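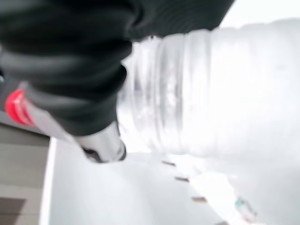
News > Local > Town Hall

Reading time: 2 min

Meeting room gives up on the bottled water

The water bottle, long the only thing on the table at Dusus Hall that everyone agreed about, is on its way out. From July, people who book the upstairs meeting room will find a jug and glasses waiting for them, and the weekly order of clear plastic bottles will stop.

The change was confirmed on 28/02/2023 after a discussion that ran 35 minutes, longer than the one on the roof.

Llinos Skyrme, who manages bookings at the hall, said the bottles had become a chore. People open one, take two sips and leave it lying on its side on the white tabletop, where it rolls toward whoever is taking notes. "I've poured more of that water into the ficus than anyone has ever drunk," she said. "The ficus looks terrific."

Replacing the bottles means a filter tap in the upstairs kitchen, to be fitted by Szűcs, the plumbing firm on the corner. The work should take 2 days. Anyone who remembers the downstairs sink will make their own estimate.

Not all the regulars are pleased. Uliana Chornovol, whose Meletti choir rehearses in the room, pointed out that a bottle has a cap and a jug does not — a difference that matters when 10 altos turn a page at once. She has asked for lids. The hall has promised to look into lids.

Groups may still bring their own drinks, as long as the empties go home with them. The recycling bin by the stairs is staying where it is, although its opening remains slightly too small for anything you might want to put in it.

Bottles already in the storeroom will be used up first. Skyrme expects them to be gone by the end of spring, or sooner if the choir does the whole oratorio.

We use cookies to remember your preferences. Accept | Manage settings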